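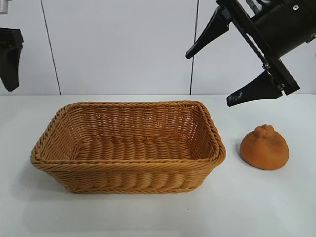
Too many grippers are bought on the strength of a data sheet and judged only after they reach the line, according to Grímur Vigfúsdóttir, and a fair comparison has to begin with the same arm, the same objects and the same table.

Weninlow Opens Gripper Comparison Program to Outside Manufacturers

2020-04-24 – Weninlow today announced that its gripper comparison program, until now reserved for internal use, will accept hardware from outside manufacturers beginning in May. The program measures how two-finger grippers handle light household and grocery items, including soft, rounded and irregular shapes that are moved between a tabletop and a basket.

The first round will compare 3 grippers: the Tustar parallel model, the Dhillon long-finger model and Weninlow's own current design. Each will be mounted on the same type of arm and run with the Prendus controller, so that differences in the results can be traced to the gripper itself. Every gripper will complete 15 attempts with each object in the test set. Operators will record missed grasps, dropped objects and any contact with the rim of the basket.

"Our customers ask which finger shape they should choose, and we have not always had a good answer for them," said Grímur Vigfúsdóttir. "A finger that closes well on a box may push a round object away before it can be lifted. We want to publish those failures along with the successes."

Test sessions will take place on a plain white work surface under even lighting. Fingertips will be inspected between sessions – worn parts will be noted in the report and replaced only with the manufacturer's consent. Controller settings will be fixed for the length of each round.

Manufacturers wishing to take part should supply 2 complete grippers, mounting drawings and a spare set of fingers. Places in the second round are limited to 5 entries. Participants will receive their own results before publication and may submit a written response, to be printed in full with the report.

Applications may be sent to the Weninlow test office.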